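The Dandgate Bell

The bell at Dandgate was supposed to ring by itself whenever somebody in the village was about to come into money. My aunt believed this. So did the woman at the post office, and so, after two glasses of anything, did the vicar. I had lived there for 17 years and had never heard it make a sound that couldn't be put down to wind.

Then, one Monday in August, it rang at six in the morning, and by lunchtime my aunt had a letter from a firm called Pillay saying she was owed £3,297.

"Well," she said, and put it on the table in front of me like a winning card.

I read it twice. It said the money came from an old savings plan taken out in Calletley. My aunt had been to Calletley once, for a funeral, and had come home early with a bad stomach.

"You never had a savings plan," I said.

"I might have. People signed all sorts."

"And they want a fee before they send it."

"A small one."

"They always do."

She folded the letter along its creases and said that the bell had rung, whatever I thought of it. I said bells ring when people pull them. She said the tower had been locked. I said locks have keys, and we left it there, because the potatoes were boiling over.

That evening I walked up to the church. The door was locked, as she'd said. I went round the side where the nettles were and found nothing, except that the louvre on the west face had slipped and a pigeon was going in and out of it as it pleased. A pigeon can't move a bell that size. I stood there trying to make it a bigger pigeon.

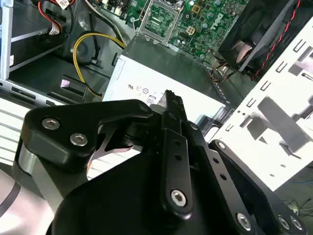

My aunt had meanwhile decided to look up the savings plan for herself, on the old computer in the back bedroom, and it wouldn't start. I took the side off and looked in at the white power supply as though I knew what one ought to look like. I didn't. I pushed the plug in harder at the wall and it came on, and she said, "There, you see," which I thought was unfair, as I hadn't been arguing about the computer.

We found Pillay in no time. Their address was a flat above a carpet shop in Cendach, and the shop's own page said the flat was to let.

She was quiet for a bit. Then she tore up the letter, quite neatly, and went to bed without her tea.

At six the next morning the bell rang again. I lay and listened to it, eleven or twelve slow strokes, and there was no wind at all. I heard her door open, then the stairs, then the rattle of the letter box as she went to see if the post had come.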